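The Hall at Kesanwood

A rural membership body with a tin roof, a leaking kitchen and more say over the bus timetable than you'd think

By Viktória Kiss

Six in the evening and the car park at Kesanwood is already full. Tractors, two of them. A horsebox. Somebody's left a sheepdog in a pickup with the window down and it watches everyone go in, one at a time, like it's on the door.

The Kesanwood Farm and Village Union meets in a hall that smells of tea urn and floor polish. Chairs out in rows, the stacking sort that pinch your legs. I sat near the back, next to a radiator that was doing nothing. September, so fair enough.

I'd come for the vote on the milk road. More on that in a minute.

First, what the Union is. Not a party. Not a trade body either, though half the members farm and most of the others used to, or married in. You pay your subs, you get a vote, you get a newsletter that arrives late. Each village has a branch. Branches send motions up to the district meeting and the district sends a delegation to the county, where it sits in a corridor until it gets seen. That's the whole machine. Kesanwood is one branch, Temora is another, over the hill and a bit richer, and the two have not agreed on much since the argument over the weighbridge.

Members call it the Union, or just the hall. "Are you going up the hall?" means are you going to vote.

The milk road

It has a proper number on the county map but I never heard anyone use it. Single track for most of its length, passing places full of water, and the only way out of the valley for the tankers. Last winter the bank went at the Clakarar bend. Cones went up. The cones are still there. One has moss on.

The county's plan is to put a weight limit on the road until there's money to rebuild the bank. Sounds sensible if you don't live there. With a weight limit the tanker can't come, and if the tanker can't come there are 12 dairy farms with milk and no way to sell it. They could go over to smaller lorries, two trips each, and pay for both. A man in front of me had worked it out on the back of a feed invoice and was passing it along the row. By the time it reached me it had tea on it and I couldn't read the last coloumn.

The branch motion was short. No weight limit before the repair has a start date. Members read it off a sheet, somebody seconded it, and then it all got going.

I won't give you the whole debate. It went on a long time and a good bit of it was about drains. But there were two real sides. The dairy families wanted the motion as it stood. The people who live below the bend, four cottages and the old smithy, wanted to know what happens when a full tanker goes through the bank and into a kitchen. One woman stood up and said she'd moved her bed to the back of the house. Sat down again. Quiet for a bit after that.

What came out was an amendment, written standing up, against the piano. Tankers at walking pace past the bend, daylight only, and an engineer's report inside the month. Thirty-three for, six against. The six were not happy and said so in the car park.

Does any of it work?

Depends who you ask. The county doesn't have to listen. It has its own officers and its own budget and a letter from a village hall is a letter from a village hall. But there's a list on the wall by the coat hooks, typed, of what the Union reckons it has won since 2000, and it isn't short. The school bus that waits for the late train. Grit bins. The vet's out of hours cover, which was going to move to the town and then didn't. The mobile library, saved once, lost, got back on alternate weeks.

Small things. You'd notice if they went.

What it hasn't won is also worth a look. The bank branch closed. So did the livestock market, and no amount of motions was going to stop that one. Some of the younger members think the Union spends too long on letters and not enough on getting people elected. Some of the older ones think the day it backs a candidate is the day half the room walks out. Both are probably right. It came up twice under any other business and got put off twice.

The Temora question

Then there's merging. Temora has more members, a newer hall, and a heating system. Kesanwood has the road and the numbers on a wet night. The district would like one branch for the valley, one set of accounts, one set of officers. You can see why. Fewer meetings for a start.

Kesanwood's objection is mostly about the hill. It's shut in snow. A member who can't get to the hall can't vote, there's no postal voting in the rules, and the rules can only be changed at a meeting. You see the problem. There's also the matter of the name, which no one on either side will give up, and the banner, which is older than both halls and currently lives in a cupboard at Waweru's, the seed merchant, because it was the driest place going.

A working group is going to look at it. It has been going to look at it for a while.

After the vote

They put the chairs away themselves, which is a rule, possibly the only one everybody keeps. Then tea, then a raffle. I won a jar of chutney. The feed invoice turned up again, folded into the minute book so the sums could go in with the letter.

I asked a few people what they'd do if the county said no. Ask again, mostly. One lad said park a tractor across the council steps and got shushed by his mum, though not very hard.
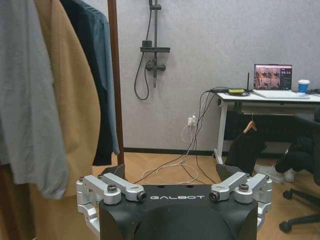
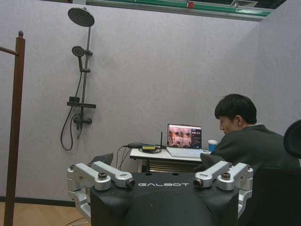 If you want to go along

Branch meetings are open to anyone living in the valley, members or not, but only members vote. Doors at half past five for a six o'clock start and they do start at six. Subs are paid at the table by the door, cash or cheque, no cards as yet. Motions have to be in writing, signed by two members and handed over before the tea is poured, after that it waits for the next meeting.

Parking is on the field side. Don't block the gate, there's a tanker due through in the morning and the driver has had enough of moving other peoples cars.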